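About Braltix

Braltix writes planning and control software for small robot arms. We sell to labs, repair shops and light assembly lines that already own an arm and want it to do more than repeat the same taught path.

The company was started by Segundo Mamani and Yesenia Correa, who had both worked on motion planning at Sumport and wanted a planner that a technician could set up without writing code. The first release went out in October to 2 paying customers. Both are still with us.

What we make

Our main product is Furnora, a motion planner. It takes a goal, such as "put the part in the tray," and works out a path that keeps the arm clear of itself and of whatever is on the table. It replans when the wrist camera sees that something has moved. The control loop underneath runs at 100 Hz on an ordinary office computer.

Son is the smaller tool. It records joint positions, gripper commands and camera images on one clock, so that when a grasp goes wrong you can go back through it and see what the software believed at each step. Son is free to download and works with or without Furnora.

How we work

Every change to the planner is run against a set of 600 recorded tasks before it is merged. After that it goes to the bench. Simulation catches most path errors, but it is poor at straps, cables and anything else that bends, so we keep a lot of everyday objects around and test on those. Alcides Tamayo looks after the bench and picks the objects. Arnulfo Ccori writes the perception code, and most of his bug reports come from there.

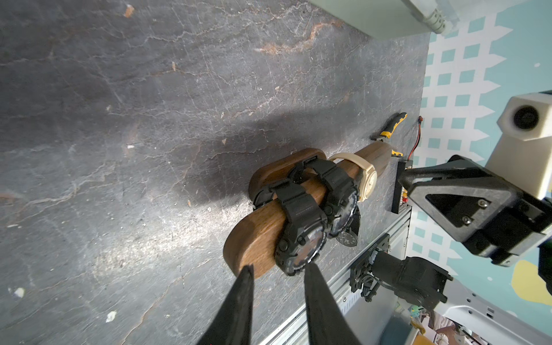 Bench work on close approach: gripper fingers at the front end of a wooden stand hung with watches.

Watches are a hard case for perception. Dark straps against a dark tabletop give the depth estimate little to hold on to, and one watch can hide most of another. Arnulfo's current work is on telling the planner which parts of an object it has not seen yet, so that it can move the camera for a second look before it closes the gripper.

Support and contact

Abdelghani El-Sayed runs customer support and answers most messages himself. If you are writing about a failed grasp, please attach the Son recording and tell us which arm and gripper you use. The next Furnora release is planned for 3rd May. Customers with a current license will get it as a normal update, and the release notes will be posted on the downloads page.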